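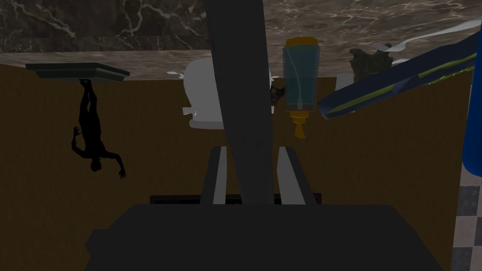
What is a worktop?

A worktop is the flat, hard-wearing surface fixed on top of kitchen units, used for preparing food and for standing things on.

Worktop

A worktop, also called a countertop, counter or benchtop, is a level surface built at standing height in a kitchen, bathroom, workshop or laboratory. It is normally fixed to base units or to a frame against a wall. A worktop that stands away from the walls, with units beneath it, is part of an island.

Names

"Worktop" is the usual word in Britain and Ireland. "Countertop" is used in North America, and "benchtop" or simply "bench" in Australia and New Zealand. "Counter" first meant a table on which money was counted, and later the surface in a shop across which goods were sold.

History

Before fitted kitchens, most food was prepared on a table in the middle of the room. Larders often had a stone or slate shelf for butter, milk and meat, and some households kept a marble slab for pastry. Continuous worktops came into general use during the twentieth century, when base units were made to a shared height and depth and could be covered by a single surface. Plastic laminate made them cheaper, and by the end of the century they were found in most new homes.

Materials

Stone. Granite, marble and slate are cut from blocks into slabs and polished. Marble is softer than granite and is marked by lemon juice, vinegar and wine. The veins in it are bands of other minerals, and their colour and direction vary from slab to slab. Most stone worktops are sealed when fitted and sealed again from time to time.

Wood. Hardwood worktops are made from strips glued side by side. They are oiled or varnished. Scratches can be sanded out, but standing water leaves dark stains, especially near the sink.

Laminate. A thin printed layer is bonded to a core of chipboard. If water gets into a joint, the core swells and cannot be repaired.

Engineered stone. Crushed stone is mixed with resin and pressed into slabs. Cutting it dry gives off harmful dust, and several countries have placed limits on its use.

Steel. Stainless steel is common in restaurant kitchens. It stands up to heat and is easily cleaned, but shows scratches.

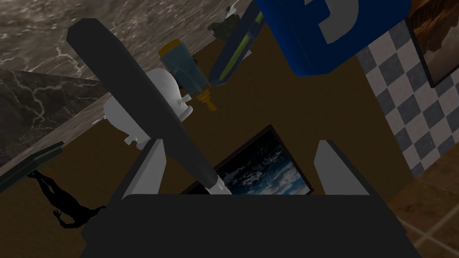
A cluttered tabletop with a long dark grey rod.

Size and height

Heights differ between countries and makers. The Bernus range of fitted kitchens has a finished height of 936 mm, while its lower version, the Rota, is 96 mm shorter and is meant for use when seated. A surface that is too low causes stooping, and one that is too high makes kneading and chopping tiring.

Edges and joints

The front edge may be square, rounded or sloped. Many worktops overhang the units slightly so that spills drip clear of the doors. Long runs are made in 2 or more pieces, joined with metal bolts underneath and a coloured sealant on top. Danzer worktops are supplied in 3 edge shapes.

See also

Kitchen island
Splashback
Chopping board
Fitted kitchen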